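Flullum market listings, data card and readme

Last updated 15 March 2022

What it is: one table of food stalls at outdoor markets and street food weekends. 3122 rows, one row per stall per market day. Started in November as a list for our own use, grew from there.

Files
stalls.csv - the main one
markets.csv - name, town, opening hours, covered or open air
dishes.csv - what each stall had on the board, with price

Where it comes from: organisers' printed line-ups, plus menu boards typed up by hand. Gelitz and Coste markets are complete. Fuvier is patchy, their line-up changes late and the old one gets taken down. Treat Fuvier as a sample.
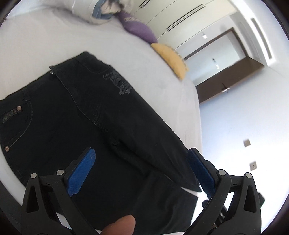
Can I work out a stall's takings from this?

There are no sales figures anywhere in it, only menu prices and the days a stall was booked to trade.

Columns worth knowing
stall_id - stays the same if a stall changes its name
cuisine - free text, messy. "dumplings" and "dumpling" both in there, will fix
price - pounds, lowest price if a dish comes in sizes
veg - y, n or blank. Blank means the board didnt say

Known problems
88 rows have no price. Leave them blank, please don't fill with the average.
7 stalls are in twice under differnt ids, see the notes column.
Drinks-only stalls were left out of the first Gelitz batch and put in for the later ones. So don't compare drinks across the two.
Opening hours are as advertised. Some stalls sell out early and that isn't recorded.
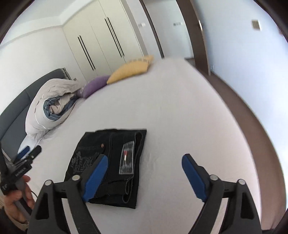
Flullum listings maintainer
Data entry and upkeep

Loading: comma separated, UTF-8, header on the first row. Some spreadsheet programs mangle the accents in dish names, set the encoding on import. If your tool stops at 3000 rows you're losing the end of Coste.

Use it for what you like, credit Flullum. Corrections welcome, send the stall_id and the market day or I can't find the row.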